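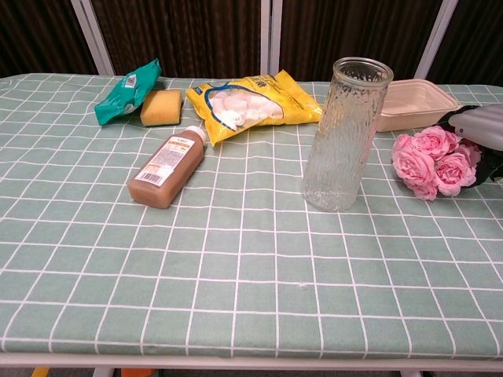 What is the best way to keep a fabric tablecloth clean when the table is used for everything?

Clear the table completely once a day, shake the cloth outside, and treat every spot before it dries. The full wash in the machine is then needed only every second week, and the cloth keeps its color much longer.

I wrote this guide for people who have one table for eating, for unpacking the groceries and for small work at home. The method is for cotton, or cotton mixed with polyester. For a coated cloth, see the note near the end.

What you need

A pack of wet wipes, without perfume if possible
A clean sponge that is used only for the table
A small bowl with lukewarm water
Mild dish soap
White vinegar
A dry white towel
A tray or a flat box

The sponge must not be the same one that you use for the pans. Old fat stays inside the sponge, and you will put it on the cloth without seeing it. I buy a different color for each job, so there is no confusion in the family.

Step 1. Take everything off

Put all the small things on the tray and carry the tray away. It is tempting to push everything to the back edge and to clean only the front half. I did this for years. The front half was washed out by the wiping, and at the back there was a darker band where the bags and bottles always stood. On a checked cloth you notice such a difference at once, as the thin lines become gray in one part and stay white in the other.

Before you put a bottle on the tray, see that the cap is closed tight. A bottle of milk tea or juice that lies on its side can leak very slowly through the thread of the cap, and it is enough to make a sticky ring by the next morning. If you have space in the door of the refrigerator, keep the bottle there, standing.

Close also the open bags of sweets. For marshmallows I fold the top of the bag two times and put a clothespin on it. They become hard when the air comes in, and the white powder from them goes everywhere on the cloth.

Step 2. Shake, then brush

Lift the cloth by its four corners so the crumbs fall in the middle. Carry it outside and shake it with the top side down. If you have no balcony, shake it over the bathtub.

Put it back and pass a dry hand over it. Anything that you still feel is stuck and must be brushed off dry. Do not start with water. A wet crumb of bread becomes paste and goes into the weave.

Step 3. Treat the spots

Sugar (juice, sweet tea, marshmallow). Sugar dissolves in lukewarm water. Wet the sponge, press it well out, and press it on the spot. Wait one minute and press again with the dry towel. Do not rub in a circle. For melted marshmallow, first put an ice cube in a small plastic bag on it for ten minutes, then lift the hard piece with the back of a spoon.

Tea. Mix one spoon of white vinegar with two spoons of water and try it first on a hidden corner. Press it on the spot, wait five minutes, then press with clear water. If the tea had milk in it, use cold water and a drop of dish soap before the vinegar. Hot water will cook the milk into the fabric.

Fat. Put one drop of dish soap directly on the dry spot and spread it with the finger. After 10 minutes remove it with the wet sponge. You will need to rinse the sponge several times, because soap that stays in the cloth attracts new dirt.

Ink from packaging. Some cheap plastic bags give color when they lie on a wet place. A wet wipe can take it away when it is fresh. Press the wipe, turn it to a clean side, press again. Stop when no more color comes. The rest is for the washing machine.

Step 4. Let it dry flat

Place the dry towel under the wet spot, between the cloth and the table. On a wooden table this is important, for the wet fabric can leave a pale mark in the varnish. Smooth the creases with the flat hand from the center to the edges while the cloth is still a little damp. Most of them will disappear and you save the ironing.

Wait until it is fully dry before you put the things back.

Step 5. The full wash

Turn the cloth inside out like a pillowcase, that is, fold it with the printed side in. Wash it in cool water with a liquid detergent. Pale green and other light colors do not like powder with bleach. I spin mine at 900 turns, and I take it out immediately when the machine stops. If it stays there for an hour the creases are much harder to remove.

Hang it over two lines, not one. With one line you get a sharp fold through the middle.

If your cloth is coated

A coated cloth is wiped and never soaked. Use the sponge with water and a little soap, then the dry towel. Keep vinegar away from it, and do not fold it for storage. Roll it on a cardboard tube of 50 centimeters or longer.

A small habit that helps

Decide which things have permission to live on the table. In my home it is the wipes and one sponge, and they have a small saucer under them. All the rest goes back to the kitchen in the evening.

Last changed 24 January 2018. I added the part about ink.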